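Home Ask Browse Tags Help Log in

Purple color comes off from a new tablecloth, how to stop it?

I bought a purple cloth from the Sunum shop in Idemdale. On Sunday I washed it at 30 degrees and the water became dark like wine. After 7 washes it is still giving color. I am afraid for the sofa, the cloth touches it sometimes.

posted by mocanu_14

First, please check if it is cotton or polyester. For cotton you can buy a dye fixative and follow the packet, cold water only. Vinegar and salt did not help me at all, though many people recommend it. Then rub a wet white napkin on a corner. If the napkin stays white, you can use the cloth with peace. Mine needed two treatments.

posted by Gerkard

just buy dark napkins

posted by idem1283

I have the same color at home and I wash it always alone, inside out. The letters are still good.

posted by sewing1812

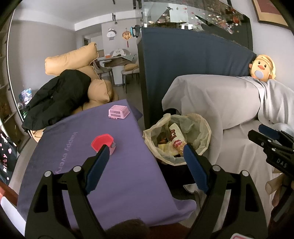

Purple cloth with pale lilac letters, on the table by the sofa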